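I replace the toothbrushes in our house when the drawer tells me to, and this month the drawer would not close. Years of dentist freebies, two multipacks from Caron and a few I had no memory of buying. I took the whole lot out to sort.

The rule I set was simple. Anything still in its plastic stays. Anything that has been opened and can't be matched to a person goes in the cleaning bucket for grout and faucets. The ones in use get a place in the basket and stand up, bristles in the air.

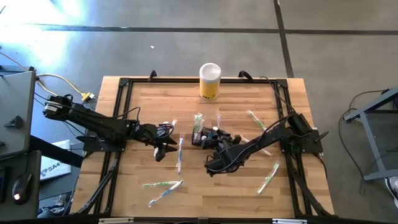
Green handle on the left of the basket, packaged ones on the table.

The basket is black wire and came from Nisby. I had a ceramic cup before, and the bottom of it was always nasty no matter how often I rinsed it. Wire drains. It also takes 2 minutes to wash, and I do it when I do the sink.

Mouthwash was the next question. The big bottle we usually buy holds 900 ml and does not fit on any shelf we own, so it has lived on the floor by the tub. I am switching to small bottles and refilling them. The teal one is short enough to go in with the brushes, and I would rather have one thing to lift when I wipe the counter.
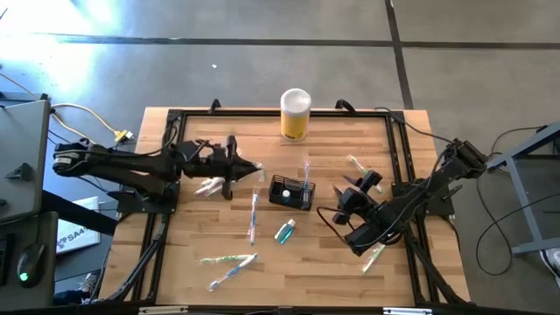
Wayne Marchand wrote in after my last bathroom post to say that he keeps his spare brushes in the linen closet with the towels, and that since he moved them out of the bathroom his family opens one at a time instead of three. I am going to try that. The spares are in a shoebox for now, next to the pillowcases.

The medicine cabinet is next, probably in July.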